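Home Boards Rail & Sleeper Ferries Packing Members

Search this board Go Advanced

Two-berth sleeper cabin: where does everything go?

Posted by hisunari_hal in Rail & Sleeper

We've booked the Skekine night train for November, two of us in a standard two-berth, and the confirmation email has started to worry me. It allows us one large case each "stowed within the compartment" and then gives no hint as to where in the compartment that might be. My other half packs as if emigrating. Can two adults and two full-sized cases really be in there at the same time with the door shut? And is it worth paying the extra 135 for the cabin with its own shower, or is that money better spent on dinner?

Shares 9

sjogren_window_seat

Yes to the cases, with conditions. There's a gap under the lower berth that takes a soft bag without complaint and a hard case only if it's a thin one. Above the door there is a shelf that runs back over the corridor, and it's a good deep one, but you have to lift your case over your head on a moving train to use it. Do it before departure. We waited until we were under way and my husband ended up wearing the case.
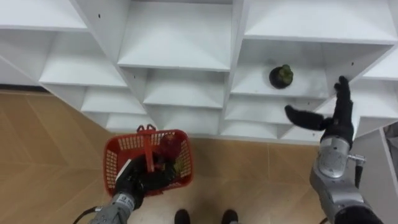 Whoever fits out these cabins has a weakness for clever storage, and most of it is useless for luggage. By the window you get a little rack for a phone and a pair of specs, a hook that holds one coat, and a net that eats socks. It has the same trouble as those white shelving units built on the diagonal, all diamonds and wedges: very smart with one small cactus-like plant in a round dark pot, and no help at all to someone holding a suitcase. So pack a small overnight bag with your toothbrush, nightclothes and tomorrow's shirt, put the big cases away and don't open them again until you arrive. If you must open one, the other person has to be lying on a bunk. We took turns, like a lock on a canal.

As for the shower, I've had it once. It is a cupboard with a loo in it, and the water comes out in bursts on a push button. I got clean, and so did the loo roll. You do get a proper door between you and the noise, though, and you won't be walking down the corridor in a towel at three in the morning, so it depends how you feel about your fellow passengers.

Helpful 40 Reply Share

brasslamp

just take smaller bags

Helpful 9 Reply Share

pruster_night_owl

Bit unkind above, if correct.

I'd skip the shower and eat. The dining car is the whole reason for going by rail, as far as I'm concerned, and the menu is short enough that they can cook it. Go to the first sitting. By the second they have usually run out of whatever you had set your heart on and will offer you the soup with great sincerity.

If you haven't showered by morning, the station at Pruster has public ones on the lower level, next to left luggage. Bring coins and your own towel. The queue can be up to 30 minutes when the train gets in, so have your coffee first and let everyone else stand in it.

On the bags, ask the attendant nicely when you board. On my last trip there was a locked luggage space at the end of the coach which isn't mentioned anywhere on the website, and he put my case in it without being asked twice. I can't promise yours will have one, as they swap the coaches about. Take earplugs whichever cabin you go for. The upper bunk has the better air and the lower one has the better ladder, in that you don't need it.

Helpful 30 Reply Share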